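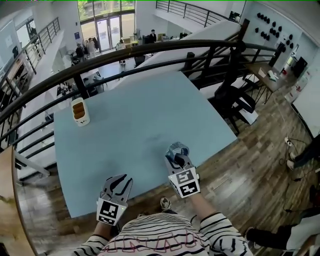
Search this site
Type a keyword and press Enter

A Table at the Top of the Stairs

Xiaoyan Dong was supposed to turn the upper landing into a reading corner. She had the armchair picked out and the lamp, and she had even measured for a low bookcase to go along the wall. Then she put a table up there while she painted one of the bedrooms, and she never took it down again.

"I kept finding reasons to be at it," she says. "I'd come up with the mail and open it there. I'd have my coffee there. By the time the bedroom was done I didn't want an armchair anymore. I wanted the table!"

I'd been hearing about this landing for a while from Ximeng Peng, who helped plan the work on the house, and I'd been angling for an invitation to Plorville ever since. I'm a staircase person (longtime readers know this), and the one here is a beauty. From the upper floor you look across at the broad white underside of a flight running up on the diagonal, with black metal railings at more than one level, and a big curve of handrail that goes around the opening to the floor below. I stood there with my hand on that rail for far too long before I remembered I had questions to ask.

The rail was there when Dong moved in 11 years ago. It was brown then, over an older coat of cream, over something she describes as "hospital green." She and Peng went back and forth on whether to strip it or replace it.

"Replacing a curve like that is a whole project," Peng told me. "You can buy straight runs of railing all day long. A curve has to be made for the opening it's going around, and the opening in an old house is never the shape you drew. I said keep it, strip it, paint it black and spend the money on the floor."

So they did. The stripping and painting came to about 3,000 dollars, and Dong says she winced when she wrote the check and hasn't regretted it since. What I love is how thick and round the handrail is. So many new ones are skinny and sharp at the edges. Your hand goes right around this and wants to stay.

The floor is wood plank, and the color wanders from board to board, some of it pale and some nearly chocolate. Dong fought for that.

"The first sample was all one brown. Very even, very nice, and I felt nothing," she says. "Then I saw the mixed boards and I was so excited I called Ximeng from the parking lot."

"She did," says Peng. "I was at the dentist."

And then there's the table. It has a light blue top, the sort of blue I'd be scared to choose and am now desperate to own. Against the black rail and the white stair it just sings. Dong found it through Kang, a secondhand dealer a short drive from the house, and says it had been sitting at the back of the shop under a stack of picture frames.

"I asked if it came in white," she says, laughing. "Can you imagine? Everything else up here is white. Thank goodness it didn't."

I asked what she uses it for, and the answer went on happily for several minutes. Jigsaw pieces get sorted on it. So do buttons, seed packets, and the small things that come out of coat pockets. She collects miniature toys, and when she's deciding which to keep out she lines them up on the blue and walks around them. There's a small white piece she keeps coming back to, rounded at the corners, open at the front with three orange-brown rounded bits stacked inside.

"Little things look wonderful on a plain color," she says. "Put them on a wood table and they vanish. On this you can see the whole outline. I also like that I can pick one thing up and really look at it. Downstairs there's always a pile of something else in the way."

The light helps too. Because the space is open to the floor below, it comes from more than one direction, and Dong says late morning is best. She used to have a Nastel lamp clamped to one side of the table and took it off after two weeks. "It was a good lamp. I just never turned it on."

The question I get most from readers about landings is whether furniture up there feels in the way. I wondered the same thing, so I made a nuisance of myself and walked past the table over and over. Peng's advice is to tape the outline of whatever you're considering onto the floor and live with the tape before you buy.

"Carry a laundry basket past it," Peng says. "Carry a suitcase. If you hit the tape, get a smaller table. And don't put anything next to a railing that a small child could climb on. With kids in the house I'd keep the table well back."

Dong doesn't have young children at home, and when her nieces visit in March the table goes into the spare room. It takes 2 people to lift it through the door. "We've done it enough times now that we don't even talk. We just tip it and go."

Does the blue top mark? A little, she admits. She wipes it with a damp cloth and has made her peace with the odd smudge. For a while she used a Prestar polish on it and decided it left things too slippery for sorting buttons.

She still has the armchair, by the way. It went in the bedroom, and her coats live on it.

"I'd tell anyone with a landing to put a table there before they do anything clever," she says. "Just try it. Have your coffee up there and see."

I went home and measured mine. It's tiny. I'm doing it anyway.

Comments

stairwell_sue: That handrail!! We had one as thick as this in my grandmother's house and I've been looking for something similar for years. So glad they kept it.

Marnie P.: Taping the floor is such good advice. I did it for a desk and found out the closet door wouldn't open.

tworoomsup: Would love to know the name of the black paint. Is it a satin?

Oldhousedad: Seconding the question about the paint. Also, mixed floorboards hide everything, highly recommend if you have a dog.

Recent Posts

Stripping a Banister Without Losing Your Mind
Five Blue Tables I Didn't Buy
What to Do With the Space Under the Stairs
A Visit to a Button Collector
Readers' Landings, Part Two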